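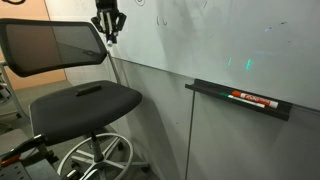 Room 2, whiteboard and marker tray, at time of inspection.

Meeting and Training Room Inspection Checklist
Ekeo Building Services, Illville site
Form 364, August round
Inspected by: Clifford Gosselin
Reviewed by: Bilal Mansour
Room: Room 2, Paquette wing
Start time: 9:40 a.m.

Rating key
OK – acceptable, no action
M – minor, correct before the next round
R – repair or work order required
NA – does not apply to this room
NC – not checked this round

Section A. Whiteboard, surface

A1. Surface clean and ready for use
Rating: M
Comment: Faint smudges and ghosting from old writing over much of the board. A few small dark specks and blue-gray smears on the right side. Clean with board cleaner and a microfiber cloth. Do not use the all-purpose spray from the janitor closet. It leaves a film, and the film is where the next round of ghosting starts.

A2. Board erased after last use
Rating: M
Comment: Two short handwritten strokes in dark marker and part of a faint circle near the top. Also a faint dark line near the top edge toward the right. Erase. If the marks do not lift dry, go over them with fresh dry-erase ink, wipe while wet, then clean as in A1.

A3. Scratches, dents, coating wear
Rating: OK
Comment: Checked by hand with the cloth. No rough spots. The ghosting is residue as far as I can tell. If it is still there after two proper cleanings, change this line to R and we will price a resurfacing sheet.

A4. Glare
Rating: M
Comment: Glossy surface. Two vertical green streaks of light right of center, the right one brighter. Not on the board itself and will not wipe off. Light text in that area may be hard to read. Suggest presenters keep small writing to the left.

Section B. Whiteboard, mounting

B1. Board secure to wall
Rating: OK
Comment: Pulled lightly at both lower corners. No movement, no rattle.

B2. Frame edges free of burrs and lifted trim
Rating: OK
Comment: Ran a gloved hand along the lower edge and both sides. Top edge NC, no step stool in the room.

B3. Clearance for presenter
Rating: OK
Comment: Chairs pushed back to the tape line. Keep them there when the room is reset.

Section C. Marker tray

C1. Tray attached, no sag
Rating: R
Comment: Black tray under the board on the right. Some give at the right end when pressed. Left end firm. Check the fasteners and retighten or replace. Low priority, but the tray should not be used for anything heavier than markers and an eraser until it is done. Work order 21 opened.

C2. Tray free of dust and ink residue
Rating: M
Comment: Gray dust along the back lip. Vacuum with the brush tool, then damp wipe. Wiping first only packs the dust into the corner.

C3. Nothing projecting past the tray
Rating: OK
Comment: Both markers lying flat, side by side. Nothing hanging over.

C4. Tray ends, sharp edges
Rating: OK

Section D. Markers and erasers

D1. Markers are dry-erase type only
Rating: OK
Comment: Two in the tray. Nearer one is an EXPO with an orange cap, the other has a white barrel and a green cap. Both are dry-erase. No permanent markers found in the tray.

D2. Caps on and seated
Rating: OK
Comment: Pressed both to confirm.

D3. Markers write
Rating: M
Comment: Green good. Orange weak on a test stroke, wiped off after. Replace.

D4. Color selection suits the room
Rating: M
Comment: Room standard calls for black and blue as a minimum. Neither in the tray. Orange and green are fine as extras but orange does not read well from the back row. Restock from the supply cabinet.

D5. Eraser present and clean
Rating: M
Comment: No eraser in the tray. Issue one from stock. People will use a sleeve or a paper towel otherwise, and that is part of the reason for A1.

Section E. Wall below and beside the board

E1. Panels sound, no loose sections
Rating: OK
Comment: Light gray panels, matte finish. Tapped either side of the vertical seam below the left end of the tray. Both sides solid.

E2. Seams closed
Rating: OK
Comment: Seam is thin and even down the part I could reach. Could not get a card edge into it. Recheck next round – the same type of seam opened up in the Volent room last winter when the heat came on.

E3. Marks, stains, scuffs
Rating: OK
Comment: If ink gets on the panels, use a damp cloth only. Solvent cleaner will leave a shiny patch on the matte finish.

E4. Damp or swelling at base
Rating: OK
Comment: Meter reading normal at both points checked.

Section F. Floor and access

F1. Floor in front of board clear
Rating: OK
Comment: No cords across the presenter area.

F2. Door opens fully, closer works
Rating: OK

F3. Exit path free
Rating: OK

F4. Step stool available for high board cleaning
Rating: M
Comment: Not in the room. Stool is signed out to Volent. Nobody should stand on a chair to reach the top marks in A2. Wait for the stool.

Section G. Lighting

G1. All fixtures working
Rating: OK

G2. Light level at board
Rating: NC
Comment: Meter was out for calibration. The 2000 series form has a line for this, so it can be picked up there.

Actions

1. Clean board per A1 and A2. Cleaning crew, before the next booking. Top area only when the stool is back.
2. Retighten tray, right end. Maintenance, work order 21.
3. Vacuum and wipe tray after the fastener work is done.
4. Replace orange marker. Add black and blue. Add eraser. Supply.
5. Return stool from Volent. Gosselin to ask.
6. Light level reading. Carry forward.

Reviewer comments (Mansour)

C1 – agree with R. Please note on the work order which fasteners are used. We replaced the ones in the Paquette lobby with the wrong length and had to go back.

A3 – leave as OK for now. I do not want a resurfacing quote until we know the board has been cleaned with the right product. Check which bottle the crew is carrying.

A4 – find the source of the green light before next round and note it here. If it is coming from something that can be turned or shaded, that is cheaper than telling presenters where to write.

D4 – room standard is under review. Restock black and blue regardless.

B2 – top edge to be done at the same visit as A2.

Inspector reply (Gosselin)

C1 noted. Bottle check added to action 1. Will look at A4 with the blinds open and closed.

Status: open, two items carried forward (B2 top edge, G2).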